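Notes on bins, blocks and scuffed sheet metal. A thread, because I keep getting the same three emails.

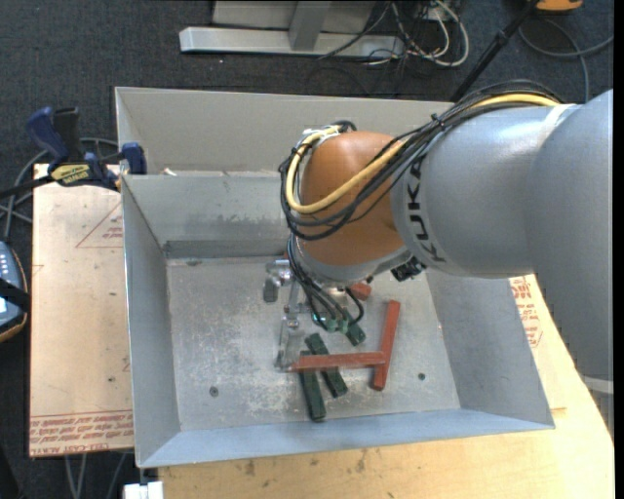 *Gray sheet-metal bin, red and dark green blocks, arm reaching in from the right.*

1/ The subject is the bin. I've spent most of January on open-top metal bins for loose parts, and the bin gets less thought than anything else on the floor. People spec the parts and the shelving, then buy whatever container fits the gap.

2/ Plain gray sheet metal, open top. The floor is scuffed. Scuffing on a bin floor is normal wear and I don't log it. I log dents deep enough to catch a block edge, and seams that have opened.

3/ Jomar Sarmiento asked whether the scuffs should be polished out. No. A polished floor throws glare under overhead lighting and the blocks slide further when you tip the bin. Leave the dull finish alone.

4/ Blocks are red and dark green. Two colours, one bin. I used to sort by colour first. I stopped, as colour was never the thing that slowed down a count. Length was.

5/ Long bars are the awkward ones. Look at the two long red bars where they meet. Bars dropped in loose come to rest at all sorts of angles, and a bar that lands against another one tends to take up far more floor than its footprint suggests.

6/ Working rule for our shop: if the longest part is more than half the short side of the bin, go up a bin size. Gorngate sells a divider kit that claims to solve this. We tried it. The dividers take up the room you were trying to save.

7/ Wall height. Low walls let you see the corners. High walls let you stack. You have to choose, and for anything you pick from all day I choose low. Corners are where parts get missed at end of shift.

8/ Labels go on the outside of the front wall, upper left, same spot on every bin. Inside labels get scraped off by the parts. I've reprinted enough of them to stop arguing about it.

9/ Felicidad Ambrosio runs the Vitale room and keeps a card for each bin: contents, longest part, maximum fill, last wipe-down. It's a plain index card in a plastic sleeve. I've copied it without changes.

10/ Maximum fill deserves its own post. We write it as a part count, never as "half full". Half full means something different for long bars and short blocks. For mixed blocks our card says up to 300 in the deep bin. The shallow one gets a separate card.

11/ Cleaning. Tip the bin out onto a mat, brush the floor toward one corner, wipe with a damp cloth, dry with a second one. Don't hose it. Water sits in the folded edges and you get rust at the seam, where it's hardest to sand.

12/ Painted blocks leave colour on bare metal over time. It comes off with dish soap if you catch it early. If you don't, it's cosmetic. I've seen people throw out a sound bin over a red smear.

13/ Question from the replies to my last thread: plastic or metal? Plastic is quieter and lighter. The Fluvik totes are decent and I use them for fabric and foam. For hard blocks I want metal, mainly for the flat floor. Our older totes bow in the middle and everything drifts there.

14/ On noise: a rubber mat under the bin helps more than a liner inside it. Liners curl at the edges and short parts end up underneath. Put the mat below and leave the inside bare.

15/ Rims. Run a gloved finger around a new sheet-metal bin before it goes into use. A folded rim should be smooth the whole way. We sent 2 back to Grurnmont with burrs on the back edge, and the replacements were fine.

16/ Small correction to an older post where I wrote that mixed colours were a sign of poor sorting. I've changed my mind. If red and green blocks are the same stock and get used together, one bin is less walking and one less card to update.

17/ Still undecided on lids. A lid keeps dust out overnight and then lives on the floor all day, where somebody steps on it. Felicidad hangs hers on a hook behind the shelf. I haven't got the wall space.

18/ Card template goes up once I've fixed the margins. Replies are open if you keep bins of long parts and have a better rule than the half-width one.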